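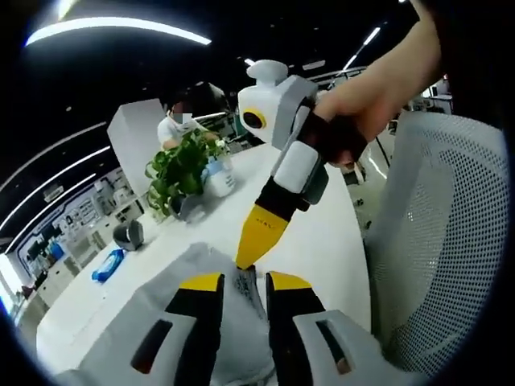

白色长桌上的心形叶盆栽，旁边放着瓶罐和一只深灰色杯子。

纳尔特布里奇(Nultbridge)邻里活动室的那张白色长桌，最近又热闹起来了。住在附近的人大概都知道这张桌子，平时开会用它，包粽子用它，孩子们写作业也趴在上面，到了春天，它就归“整理桌”的街坊们使用，大家把家里舍不得扔又不知往哪儿放的东西带过来，一边收拾，一边说说话，常常一坐就是一个下午。

今年的整理桌于2018年4月6日星期五重新开张，和往年一样不收费，也不用报名。活动由卢特法·帕特瓦里(Lutfa Patwary)牵头，她在哈姆丹街住了很多年，开过小杂货铺，对包装袋上的小字格外上心。她总劝大家，收东西之前先把袋子翻过来，看看印的是什么，日期还在不在，能留的留，该清的清。“我自己家里也翻出过三年前的干菜，”她笑着说，“放在柜子最里头，谁也想不起来，还当是新买的呢。”

桌上的东西向来很杂。白色的包装袋、贴着浅蓝标签的白色瓶罐、喝茶喝咖啡的杯子，都挤在一处，中间还有一盆绿植，叶子是心形的，长得很旺，一直垂到桌沿外面去。常来的街坊对这盆植物很有感情。它是去年12月阿尔内·文德利希(Arne Wunderlich)搬家时留下的，当时只有几片叶子，他怕新家朝北，光线不好，就托给了活动室。如今他隔一阵子就坐车回来看看，顺手把黄叶摘掉，再给旁边的人讲讲浇水的事，讲着讲着就讲到他从前在特鲁塔赫(Trutach)种番茄的经历，大家也都爱听。

文德利希说，这类盆栽最怕的是太勤快的主人。他的办法是用手指按一按盆土，表面干了再浇，浇透为止，叶子上落了灰就用软布轻轻擦一擦。有人问能不能剪几枝带回家，他一口答应，说垂得长的那几枝正好可以剪下来插在水里，等长了根再上盆，到时候家家窗台上都有一盆，那才好看呢！

活动室的老规矩照旧：带来的东西当天理完，瓶瓶罐罐擦干净再上桌，拆开过的食品请自己带回去。没有拆封、日期也还宽裕的，可以放进门口的柜子，谁家用得着谁拿走。去年一年，这个柜子一共转送了1677件物品，登记本写满了厚厚一本，帕特瓦里到现在还收在抽屉里，遇到新来的邻居，总要拿出来给人翻一翻。

添置新柜子的钱也有了着落。蒂斯蒙特(Tismont)文具店捐了200元，另外5户人家凑了余下的部分，新柜子会摆在靠窗的一侧，比旧的那个矮一些，孩子和坐轮椅的老人也够得着。旧柜子不扔，重新刷一遍漆，挪到走廊里放雨伞和旧报纸。

整理桌将连办六个星期，每次下午两点开始，五点收桌。茶水由活动室准备，杯子请自带。想剪枝条的街坊，最好再带一只装水的小瓶子，文德利希说下个星期他还会过来，剪刀由他带。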